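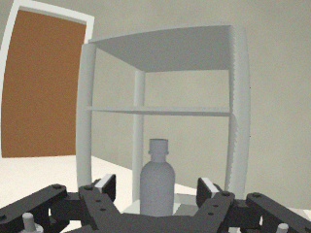 The Bottle Is Always Gray

By Emmanuel Ogola

Saturday, January 15, 2022

I have spent most of this winter trying to choose a gripper, and I have developed opinions. My wife has asked me to put them somewhere other than dinner.

The trouble starts with how we compare these things now. Ten years ago you called a salesman, he drove over with a hard case, and you bolted his product to your arm and dropped things until lunch. Today you load a model of the gripper into a simulator, point a camera over its knuckles, and ask it to fetch a gray bottle off a white shelf in a room with one orange-brown door. Nothing in that room has ever been touched by a human being with a sandwich.

I like the simulator. I want that on the record before I complain about it for several paragraphs. I ran 1057 grasp attempts over a long weekend and the only thing that wore out was my patience with the fan in my computer. Nothing broke. No one had to crawl under a bench for a spring. When the fingers came in too low, I changed a number and went to get coffee.

My short list had two candidates on it, the Flirkach and the Pranon. Both have two fingers, both open wide enough for anything we pick, and both come with a brochure that uses the word "effortless." The Flirkach scored 95 percent in simulation. The Pranon trailed it by 8 points. By the logic of the spreadsheet, we were done, and I could have gone back to my actual job.

Then we borrowed one of each and tried them on the bench.

The Pranon won. I won't say by how much, as we only did 25 picks apiece and I have seen what people do with small numbers once they are allowed near a slide. But it won, and the reason was dull. Our real bottles have labels, and the labels have edges, and the Flirkach's pads liked to catch a label edge and turn the bottle a few degrees on the way up. The simulated bottle has no label. It is the same slightly grainy gray all over, like a pigeon, and it sits up straight between the fingers as if it were having its passport picture taken.

You may say I should have modeled the label. Fine. I should also have modeled the dust, the shelf that leans because someone stood on it in February, and the sun that comes through the loading door late in the afternoon and turns every white surface into a mirror. At some point I am building a very expensive copy of a room I already pay rent on.

The camera is where I get really cranky. We mount ours at the wrist, looking out past the fingers, with a wide lens. The wide lens bends everything. Straight shelf posts bulge like barrel staves, door frames sag at the corners, and a good part of the bottom of the view is taken up by the gripper admiring itself. To its credit, the simulator copies all of this. I was impressed the first time I saw it. Somebody worked hard to make a perfect world look as bad as mine.

What that wide view did teach me is how much of the target you lose. With the fingers spread and the body of the gripper in the way, the foot of the bottle is hidden, and the foot is the part I care about. That is where it tips. The makers of the Mohmand arm suggest a second camera off to the side, and they would be delighted to sell me one. I moved the first camera up on its bracket, which cost me two screws and an argument.

The argument was over the controller. We run the Ivar, which is a sensible box with a terrible manual, and it keeps the camera position in a file that must be edited in three places. I edited two. For most of a morning the arm reached with great confidence for a bottle standing a thumb's width to the left of the real one. I have worked with people like that, and they got promoted.

So my view, for whoever is shopping this year: use the simulator to throw things out. If a gripper can't lift a plain gray bottle in a clean gray-walled room, don't bother renting a van for it. We dropped one early contender that way and I haven't missed it. Just don't let the simulator pick the winner. The gap between first and second place is exactly the size of the stuff it leaves out.

And ask the vendor for a loaner. They will say there is a waiting list. Ask again on the last day of their quarter.

We ordered the Pranon last week. The confirmation email says it will be effortless to install, and I have cleared my Thursday.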